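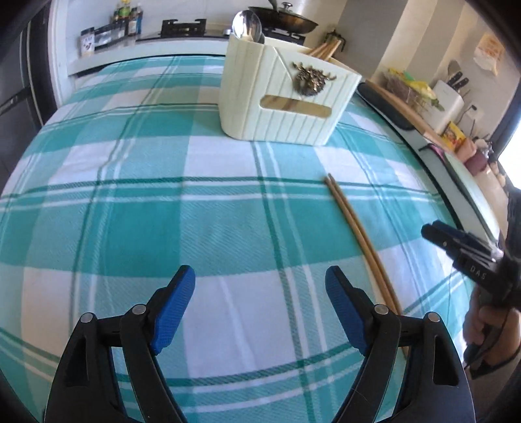 12/9/18

Results from the second round of chopstick trials are in, and the short version is that trimming the approach phase helped more than adding data did. I did not expect this in October, when I wrote that the policy was starved for demonstrations and that the fix was to collect more.

Background for anyone who skipped the last post. The task is to pick up a pair of chopsticks lying on a tablecloth and put them in the utensil holder. Demonstrations are recorded with hand-held grippers, one per hand, and the policy is trained on the wrist view plus jaw width. The first set, which I call Macedo in my folders, has 2,614 demonstrations. The second, Cokton, is the same set with more added on top, for a total of 3,619. Training runs on Trusura, my own code, with the same network and the same number of steps for both.

Going from Macedo to Cokton at fixed settings gained almost nothing. Grasps improved slightly on the plain table and not at all on the plaid cloth. Insertions got slightly worse. I reran both with a new seed and got the same ordering.

So I went back and looked at where the loss was going. A demonstration has three phases: approach, grasp, insert. Approach takes up most of the frames and almost none of the difficulty. People also do it differently every time. One pass comes in low from the side, the next hovers over the holder first, the next stops in midair while the operator decides which stick to take. The network spent its capacity averaging these, and the average of two good approaches is a bad one that ends between the sticks.

The change was simple. I cut each approach down to the last 17 frames before the jaws start to close, and let a scripted move cover everything earlier. Grasp and insert were left alone. The cutting is done by Zundero, a script that finds closure onset from the jaw width signal. It fails when the operator closes, reopens and tries again, so it takes the last onset before the lift and discards the rest.

With trimming, the Macedo policy beat the untrimmed Cokton policy on every surface I tested. Trimmed Cokton was better again, so the extra data does have value once the approach is out of the way.

Remaining failures, in order of how often they annoy me:

Both sticks lying parallel and touching. The policy closes on the pair, lifts, and one rolls out.

Tips pointing at the holder. The grasp is fine but the wrist has to turn most of the way over before insertion, and the scripted lift does not leave room for it.

Crowded holder. With spoons already in it, the stick lands on a handle and slides off the outside.

The second one is a planning problem and I will fix it in the script. The first probably needs a regrasp, and the trimming step currently throws away exactly the demonstrations that contain one — I will have to label those by hand before cutting.

One caution on all of the above. The scripted move needs a rough position for the sticks, and in these trials I typed it in. A detector will be worse than I am. I have started on one, and the plaid is giving it trouble, mostly along the thin dark stripes, which it likes to report as chopsticks.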